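Ein neuer Ventilator wäre vernünftiger gewesen

28 Nov 2024

Seit dem Sommer wollte ich über das Reparieren schreiben, und nun ist es fast Dezember und ich sitze mit Tee und kalten Füßen am Küchentisch. Im Juni, in dieser einen stickigen Woche, hat mein alter Standventilator angefangen zu klappern, und ich habe mich dabei ertappt, wie ich schon nach einem neuen suchte, bevor ich auch nur eine Schraube angefasst hatte. Meine Großmutter hätte den Kopf geschüttelt! Bei ihr kam alles zuerst in die Werkstatt hinterm Haus, und manches blieb dort eben auch 18 Jahre liegen.
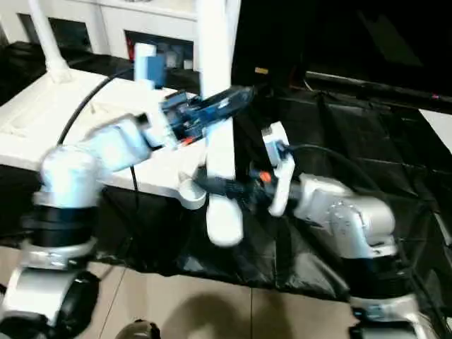
Weißer Ständer auf niedrigem Tisch, mit zwei Roboterarmen

Štefánia Koubek, mit der ich seit dem Studium Briefe schreibe (ja, richtige, mit Marke), meint, Reparieren sei vor allem eine Frage der Geduld. Ich glaube, es ist auch eine Frage des Platzes. Wer in einer kleinen Wohnung lebt, kann ein zerlegtes Gerät nicht wochenlang herumliegen lassen, und bei mir hat es ungefähr vier Abende gedauert, bis ich überhaupt die passenden Schrauben beisammen hatte – zwei davon aus dem Glas, in dem ich sonst Knöpfe sammle.
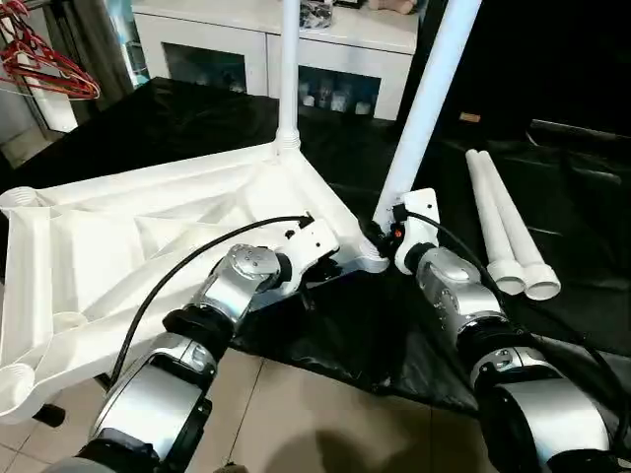
Geholfen hat mir am Ende Keyvan Ghaffari aus dem Laden Fallahi, der mir eine Unterlegscheibe für acht Cent verkauft und dazu eine halbe Stunde von seinem ersten Radio erzählt hat. Ich habe dann noch einen Kaffee geholt, für uns beide, und bin viel zu spät nach Hause gekommen. Der Ventilator läuft wieder, ein bisschen brummt er noch. Jetzt steht er bis zum nächsten Sommer im Flur, und als Nächstes ist der Toaster dran, der wirft nur noch auf einer Seite aus.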